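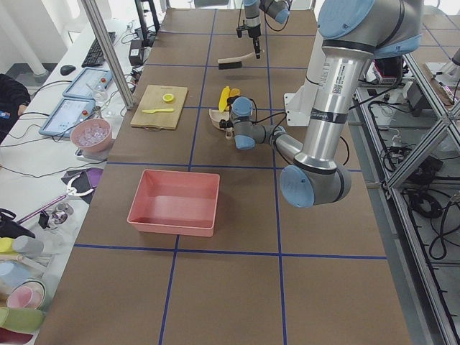
A cutting board and a small beige dish on the paper-covered worktable.

Caring for Wooden Boards: Common Questions

How often should I oil my board?
Once a month if you use it most days. A board that only comes out for bread can go longer. If the surface looks pale or feels rough, it needs oil.

Which oil should I use?
Food-grade mineral oil. Olive and sunflower oil go sticky and start to smell after a while. We sell our own Grasham board oil in the shop, but any plain mineral oil from a drugstore will do.

How do I put it on?
Pour a little into a dish and spread it with a soft brush or a rag. Do both faces and the edges. Leave it for 8 hours, then wipe off what hasn't soaked in.

Can it go in the dishwasher?
No. Wash it by hand in warm water with a little dish soap, dry it with a towel and stand it on edge overnight.

My board has warped. Can I save it?
Often, yes. Lay it on a damp towel with the hollow side down and put something heavy on top. Check it after three days. Boards with a split right through can't be fixed this way.

How do I get rid of an onion smell?
Rub the board with coarse salt and half a lemon, leave it five minutes and rinse.

Do you resurface old boards?
Yes, at the Wurnar workshop. We sand both faces and oil them. Small boards are usually ready in a week - larger ones take longer, especially in June. Ask for Tineke Kuipers at the counter.

Do you take boards with metal handles?
Only if the handle unscrews. Please remove it before you bring the board in.

Last updated 31 August 2019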